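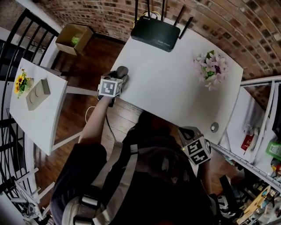 Ticket: left gripper drops out of tracking during table clearing
Product: Drivitero hand grippers, pair
Opened by: Czesław Cieślak, Utby
Status: open, waiting for customer

Czesław Cieślak, 6th March
Good morning. We record household chores with the pair of hand grippers, and later the arm must repeat them. The chore now is clearing a table: take the small things, put them on the side table, leave the flowers and the router where they are. The right gripper works well. The left one loses its position for a moment, and after this the recording is marked as bad. From 2,000 recordings we could keep only 1,427. I have restarted everything and changed the USB port. The fault stayed the same.

Marianna Zieliński, Truvar support
Thank you for the clear report. Please check three things:
1. Does the loss come when the gripper lies on the table, or also in the air?
2. Does it come with the router switched off?
3. Is the cable of the left gripper pulled tight at the table edge?

Czesław Cieślak
I tested in this order.
1. Mostly when I put it down or pick it up. In the air almost never.
2. Router off: no change. I had suspected the router, so I am a little disappointed.
3. Yes, I think this is something. When I reach to the far side, the cable bends sharply over the edge. I fixed it with tape to leave more slack, and the next 95 recordings had 3 losses. Before it was much worse.

Marianna Zieliński
Then the plug is probably worn on the gripper side. I will send a new cable with a right-angle plug. Please keep the tape until it arrives. Please also send me the log from one of the 3 bad recordings, because a dirty marker face can give the same error code.

Czesław Cieślak
Log is attached. I wiped the marker faces with a dry cloth.

One more question, maybe not for this ticket. My colleague from Ó Conaill asks if the arm can do this chore alone already. My answer was: partly. It takes a box or a cap from the free part of the table quite well. Near the flowers it is slow and often pushes the stems, and if an object rolls away it does not look for it — it closes on air and continues as if all is fine. In December it could not do the boxes either, so there is progress. But I would not leave it alone in a kitchen. Is this also what other customers see?

Marianna Zieliński
Yes, this is similar to what we hear. Soft and thin things are still difficult, and so is noticing a failed grasp. It helps to record some failures on purpose, with the correction after. I will open a separate ticket for this.

The cable was sent today. Please write here when you have tested it.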